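Home | News | Council | Opinion | Sport | Notices

Cletthorpe council puts off vote on bus contract again

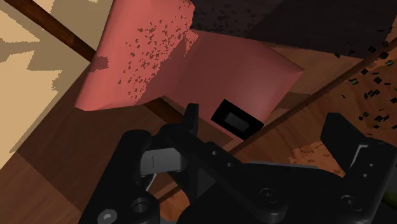

By Bit-na Hyun
February

Councillors in Cletthorpe have put off a decision on the town's evening bus contract for the second time, after a meeting that lasted until 10.40 pm and settled very little.

The contract with Tirnden, which runs the evening services to Boken and the hospital, ends next month. The ruling group wants to extend it for two years on what it calls improved terms. What has improved is hard to say, as the pages setting out the price were withheld from the public and handed to members shortly before they sat down.

Council leader Min-kyu Moon told the chamber that the extension was "the responsible course" and would protect services. Asked whether any route would be cut, he said no decisions had been taken. Asked again, he said the same thing.

Opposition councillor Elaine Mendonça pointed out that the papers sent out in January listed 13 evening departures from the market place, and that the new ones gave no figure at all. "If the timetable is staying as it is, print the timetable," she said. There was some shouting from the government side, and the chair, Kyung-hwa So, called a short break.

A petition against any reduction, signed by 1,293 residents, was presented at the start of the evening. It was "noted". Under the council's own rules a petition of more than 1,000 names should be given a debate, but Cllr So ruled that the matter was already on the agenda and a separate debate was not needed. The item was then deferred, so the petition has not been debated under either heading.

Deputy leader So-yul Han said the delay would allow officers to "firm up the numbers" and that passengers would see no difference in the meantime. She did not explain why the numbers had not been firm when members were asked to vote on them - or when they were first asked, before Christmas.

The motion to defer was carried by two votes. Both members for Ammann ward, where the last bus already leaves at 7.15 pm, voted against.

Tirnden said it did not comment on contract talks. The council said the full report would be published "in due course", the same words it used in December.

Contact the newsdesk | Copyright Cletthorpe news pages | Back to top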